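**Collet Travel adds walking and island breaks on Skomholm for next spring**

Collet Travel has added the island of Skomholm to its programme, with small-group walking holidays and self-guided stays on sale now. The first departure leaves Wistonton in March.

Skomholm lies a short ferry crossing from Bravgate. The north of the island is high moorland ending in sea cliffs, while the south coast is low and sheltered, with long beaches and two fishing villages. Most visitors until now have been day trippers, who see the harbour and little else.

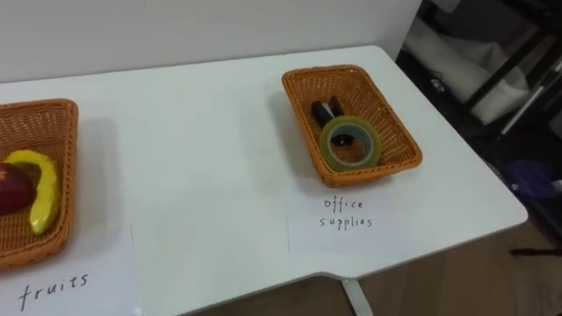 The guided holiday lasts seven nights and is limited to 16 guests. Walks are between five and 15 kilometres a day, and luggage is moved by van when the group changes hotel halfway through the week. A free day is included on the south coast.

Guests who would like to set their own pace can book the self-guided version, with route notes, a paper map and a local phone number to call. It can be started on any day the ferry runs.

"The paths on the north side are very good and you can walk them all morning without meeting another group," said Maxence Collet, who founded the company. "We have kept the numbers small because the hotels are small." 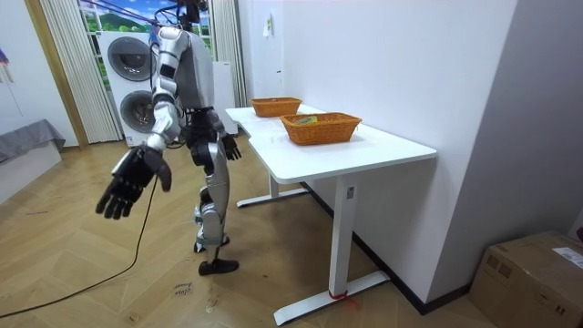

Both hotels are family-run. The first is above the harbour and has 20 rooms. The second is a converted farmhouse near the southern beaches, with a kitchen garden and evening meals served at one long table. Breakfast is included at both — packed lunches can be ordered the night before.

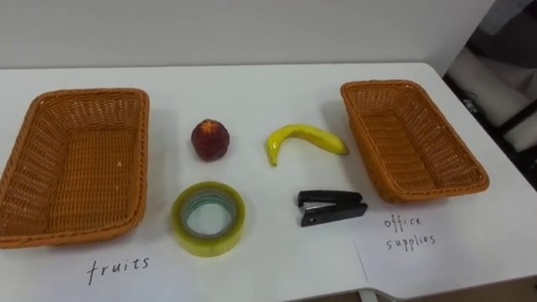
**WISTONTON, Nov 11, 2023** — Bookings for Skomholm opened this morning through the Collet Travel office and by telephone. A deposit is payable on booking, with the balance due eight weeks before departure.

Eugénie Delorme, who planned the routes, spent three weeks on the island checking paths and ferry times. The longest day follows the old drove road past the chapel, which has the date 1471 cut above its door.

"It is a full day and there is one steep climb," she said. "Anyone who prefers to skip it can take the bus along the coast and meet us for tea."

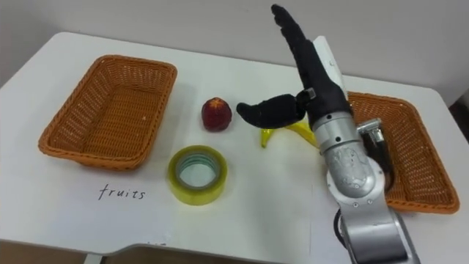 Prices include the return ferry from Bravgate, accommodation, breakfasts and five evening meals. Travel insurance is not included. Dogs are welcome on the self-guided holiday by arrangement with the hotels.

Brochures are available on request from the Collet Travel office in Wistonton.

**ENDS**

Press contact: Eugénie Delorme, Collet Travel, Wistonton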